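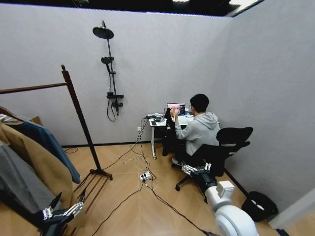

Quick one because I've got a load on and the bread's proving.

Finally bought a clothes rack. Brown wood, upright post, rail across the top, splayed legs at the bottom. I'd been going round and round on this since January and had a whole list of tabs open – the Clato one in black metal, a very pretty bent thing from Kratochvíl that cost more than my first car, and a dozen of those wobbly chrome jobs on wheels. Went with wood in the end. No regrets so far.

Posted Jul 26, 2024, for anyone who finds this later and wonders if the prices still hold. They won't.

Background for new people. We have no wardrobe. The flat in Irkdale came with one built-in cupboard and it's full of doonas, the vacuum and a box of Christmas stuff. So clothes have been living on the backs of chairs. Jackets over the desk, jumpers on the door handle, you know how it goes. My good coat spent most of last winter on the floor behind the couch and came out looking like a doormat.

Things I now have opinions about:

Base. The splayed kind takes more floor than you reckon. Measure it. I measured the rail and forgot the feet, so the first spot I picked was no good and the whole lot got dragged over to the other wall. Scratched the skirting. Will touch up when I find the paint.

Height. Mine's 122 cm to the rail at the setting I've got it on. Fine for shirts, fine for a jacket, a long coat just about brushes. If you wear long dresses go taller.

How much to hang. Less than you think!! I put everything on it the first night and it looked like a jumble sale. Took most of it off again. Now it's a few shirts, the tan coat, whatever I'm wearing tomorrow. Six hangers, good ones, and when they're full something has to go back in the drawer. That's the rule. I've broken it already.

Cables. Not a rack problem exactly, but if you're putting one in the same room as your desk, sort the cords first. I didn't, and I had to lift each foot over the power board lead while holding the post up with my shoulder. Put the board against a wall, tape down whatever crosses the walkway, and do it before the furniture goes in. I spent a whole evening untangling black cord from white cord and ended up with one charger left over that fits nothing we own.

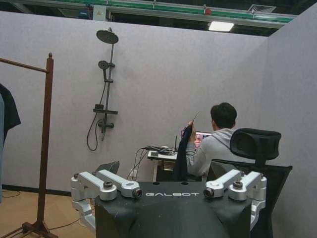

Near the bathroom or not near the bathroom? Somebody asked this on the last post. I like a rack close to the shower, clothes within reach when you get out, towel over the end of the rail. But you want the window open or the fan going or everything smells like wet dog by the end of the week. And keep wool well away from it. A mate's place in Sastovstead has the rack right by the shower door and it works becuase the ceiling's high. Ours isn't.

Oiling. The tin said up to 500 ml for a piece this size, which is ridiculous, I used a splash on an old sock. Two coats, a night between. Do the underside of the legs as well if your floor gets mopped much. Wipe the rail with a dry cloth before you hang anything pale on it – I've got a brown line inside the shoulders of a white shirt and it is not coming out. Tried dish soap, tried bicarb, tried sulking.

Hangers. Wooden ones look lovely and slide about. The felt ones grip but leave fluff on dark trousers. I've gone half and half and it annoys me every time I look at it.

Next job is somewhere for shoes. There's a bit of room under the rail beween the legs and I'm thinking a low tray, or just a mat. If anyone's got a tray that doesn't look like it's for muddy gumboots, leave me a link in the comments.

Right, timer's going. Bread.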